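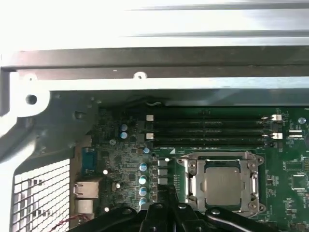
Savers Should Stop Treating Inflation as Somebody Else's Problem

Most people I know can tell you the interest rate on their savings account. Very few can tell you what that rate is worth after prices have gone up. I think this is the biggest gap in how we talk about money at home, and banks have little reason to close it.

Take a simple case. You put $1,000 in an account that pays 2 percent. A year later you have $1,020, and the statement says you earned $20. If prices went up 4 percent over the same year, what cost $1,000 when you started now costs $1,040. You have more dollars and you can buy less. Economists call the difference the real return, and in this case it is negative. The statement will never show it.

I would like it to. Every annual savings statement should carry one extra line giving the change in consumer prices for the same period, printed next to the interest paid. The figures are public and the arithmetic is easy.

Pankaj Singhal, who spent a long career in retail banking before he retired to Sallside, told me this would scare customers. People would see a loss, pull their money out and put it somewhere risky. I take the point. Some would. But a customer who moves money after seeing the real return is at least making a choice, and the one who leaves it alone for 20 years without looking is losing ground too, only slowly.

There is a second objection, and I find it harder to answer. Average inflation is nobody's own inflation. A renter in Wedudon with a long drive to work lives with different price increases than a retired couple who own their house. Sarla Chauhan made this argument to me at some length. She pays more attention to her grocery and heating bills than to any index, and she thinks a national number would only mislead her. She may be right about her own budget. For most households, though, an imperfect number is better than a blank space.

None of this means cash is a bad thing to hold. You need money you can reach when the car breaks down or the hours get cut, and losing a little buying power is a fair price for that. My complaint is with the rest of it — the money that sits for years in the same account because the balance keeps rising.

If your bank won't print the line, write it in yourself. Look up the yearly change in prices, subtract it from your rate and put the answer in pencil beside the interest. I do mine every October.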